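Search this notebook

5/23/19 — Dayana Grajales

Undergrad summer research, physics side. Writing this down before I forget what got agreed at the Hemmin meeting.

Double majors first. Thesis credit can count toward both departments, but only if the proposal names a reader in each one. Classics is fine with this. Physics wants the form signed before the student touches any equipment. Got two signatures out of the 8 we need, rest are traveling.

Starna fellowship: 4 students this year. Housing covered through the first week of August, stipend comes in two payments. Second payment needs a progress report, one page, no exceptions (last summer's mess, don't want to do that again). Budget line is 2344, put it on the purchase forms or they come right back.
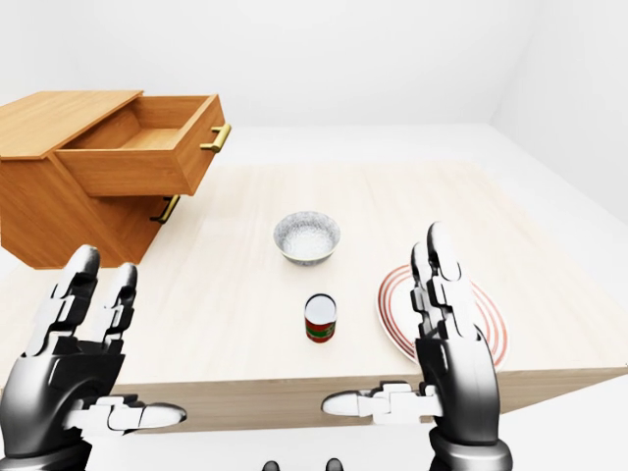

Reading group is still on. The Latin people asked to sit in on the optics weeks and I said yes. We do the lens chapter first, then the bit on ancient burning mirrors, which should keep both halfs of the room awake. Need somebody to translate the short passage properly — the version in the packet is awful and skips a line. I'll ask the two seniors. If they're buried in thesis work I'll do it myself, badly.

Interferometer: fringes drifting again all morning. Tightened the mount, still drifting. Turned off the fan by the window, better. Moved the laser supply off the shared power strip, better again, but I changed two things at once so who knows. Redo tomorrow one at a time. Log room temp too.

Fringe counts from the old run are in the Grinach folder, NOT the shared one. Shared one has the bad calibration. Somebody should delete it, maybe me.

Still to do:

1. Email the registrar re double-counting the thesis credit. Ask for it in writing.

2. Book the small seminar room for poster practice. Talks are 40 minutes total with questions, so keep everyone short.

3. Safety training for new students. Laser quiz is online now, the paper one doesnt count anymore.
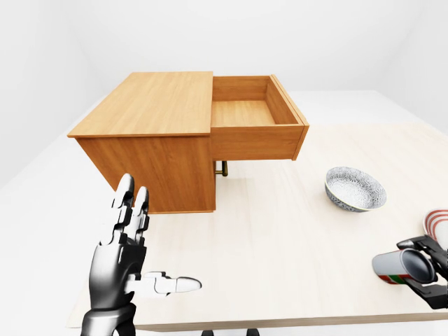
4. Return the Hiletti power meter. It's on loan and they've asked twice. Check the sensor cap is in the case.

5. Finish the recommendation letter, second paragraph says nothing. Use the story about her rebuilding the pendulum rig from her own notes — much better than the grades.

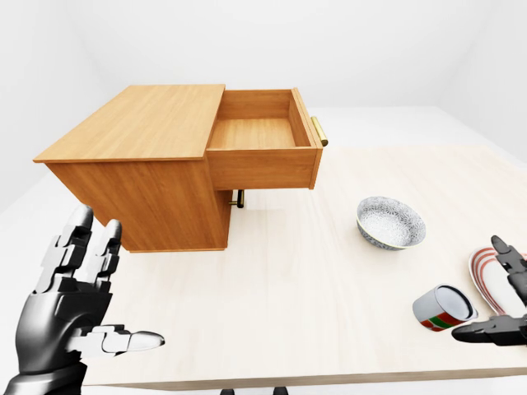
Cabinet with the drawer open.

Poster template went out with the old department name on it. Fixed version is in the same place, same filename, so reload before editing. Will remind everyone at group.

2 comments · Share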